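Rubber duck race fundraiser: ideas wanted for our creek
Forum > Community Events > Games and Races

rodel_e
Posted 5 Dec 2022
Hi all! Our swim club wants to run a duck race next August and I've been put in charge, which I'm thrilled about because I loved these as a kid. We have a slow creek behind the park, a footbridge for the start and a decent straight stretch down to the picnic area. Plan is to sell up to 1000 ducks at 3 dollars each. Has anyone done one this size? I'd love to hear what you'd do differently.

MacBrayne_A
Oh, you're going to have so much fun. We've run ours on the Helmy for years and it's the best afternoon of the summer. Biggest tip: build a funnel at the finish. Two floating booms in a V, with a gap just wide enough for one duck. Without it you get a yellow raft arriving all at once and everyone on the bank yelling that theirs won.

radwa_b
Seconding the funnel!! Also number the ducks on the bottom with paint marker and let them dry overnight. Regular marker came off ours in the water and we had a very awkward prize giving.

Cluletti66
I'd skip the paint marker and use vinyl stickers. Paint takes forever when you have hundreds of them, and you can't reuse the ducks with new numbers.

radwa_b
Stickers peeled on us, though. Maybe ours were cheap ones, but I wouldn't go back. And why would you need new numbers? Just sell the same ones again next year. 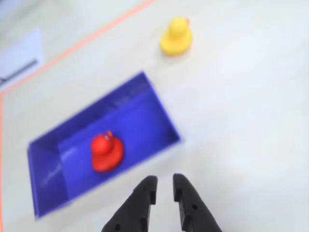

How do you keep the ducks from tipping over?

Put a little weight in the base. We glue a flat steel washer to the underside, right in the center, and test a few in a bucket before doing the whole batch.

Cluletti66
Washers are fine if you have the patience. We bought ducks that were already weighted and I'd pay the extra every time.

rodel_e
This is great, thank you! What about catching them all afterward? I really don't want to leave plastic in the creek.

vsosa
Net across the water past the finish, plus people in waders. Last time we were 26 short at the end and found them all in the reeds by the Prultitz bridge, still looking cheerful. Walk the banks twice. And ask the town about a permit now, ours took ages.

MacBrayne_A
Kayaks are better than waders. You can get right in under the branches.

vsosa
Not on our creek, Alistair, it's ankle deep!

rodel_e
Ours is knee deep in summer, so waders it is. Going to call the town this week and get a washer sample going in my bathtub.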